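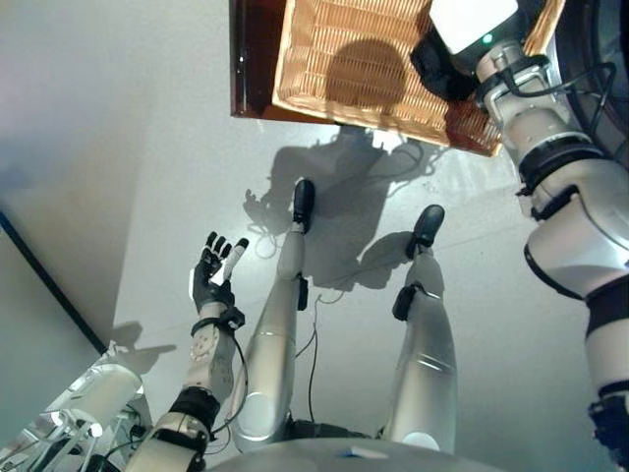

Premville Technical College will add a humanoid robot line to its equipment budget for the first time, following a vote of the college's capital planning board. The approved plan sets aside $549,000 over two fiscal years for the robotics laboratory, with the first purchases expected in April. The request was prepared by Zihan Jia, the laboratory's director, and it gives close attention to the ends of the arms. A humanoid may carry a multi-fingered style of hand on one side and a gripper on the other, as on the silver-and-white unit with its black gripper parts against a wicker basket, and the college intends to price the two separately from the body.

"The base price of a robot tells us very little about what it costs to keep it in use," Jia told the board. "Hands, cables and batteries have their own replacement schedules, and the budget should show them."

Under the plan, 15 percent of the total is held back for spare parts and repairs. Fingers and wrist cabling are listed as wear items. Arm joints and leg assemblies are to be covered by a service agreement, which each bidder must quote as a yearly figure.

Two suppliers, Andik and Mirzaei, have been invited to submit bids. Each must supply a full parts list, stated lead times and the cost of operator training for laboratory staff. Bids that combine the robot and its hands in a single price will be returned for revision.

Edith Chambi, the college's purchasing manager, said the format was chosen after an earlier purchase of fixed-base arms, when replacement grippers were ordered from general funds because no line existed for them. Those orders delayed student projects in the Umska Building during the spring term.

The plan also covers floor work in the Umska Building, including added power outlets and cable channels. Rosaura Escobar, associate dean for facilities, said construction would be scheduled between terms. The laboratory expects to serve 63 students in its first year with the new equipment.

A final recommendation on the supplier will go to the board after the bids have been reviewed. Questions on the bidding process should be directed to the purchasing office.

September 19, 2024
By Marleny Huaranga, Office of College Communications

Related items
Umska Building: Fall Laboratory Hours
Purchasing Office Updates Bid Forms
Leidy Marulanda Appointed to Engineering Faculty
Capital Planning Board Meeting Summary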